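Call for participants: reviewers for our garment handling practice rules

Mastent is looking for 12 people to test a draft of good practice rules for robot arms that work with clothes. You read the draft, try it at our bench in two sessions, and write down where a rule is unclear or missing. Experience with grippers is welcome but not required.

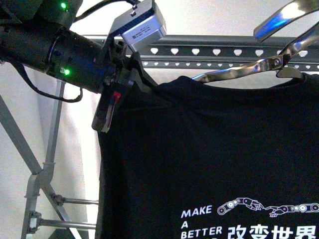
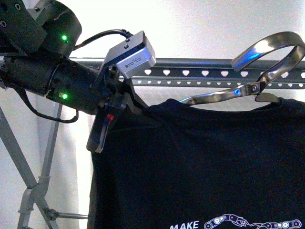 Aurelia Fankhauser

Rule 17 needs the most attention. It concerns how a gripper may hold a shirt at the shoulder while the shirt is on a hanger, and how cables at the wrist must be kept away from the fabric. Participants must be at least 18 and follow the safety instruction before the first session. Travel costs are paid.

Please write to Wendelin Bachmann with reference 2419 until 26/09/2024.

Recent calls
Zateo: test readers for the operator handbook
Hofstetter: technician, gripper maintenance
Primo: safety trainer, part time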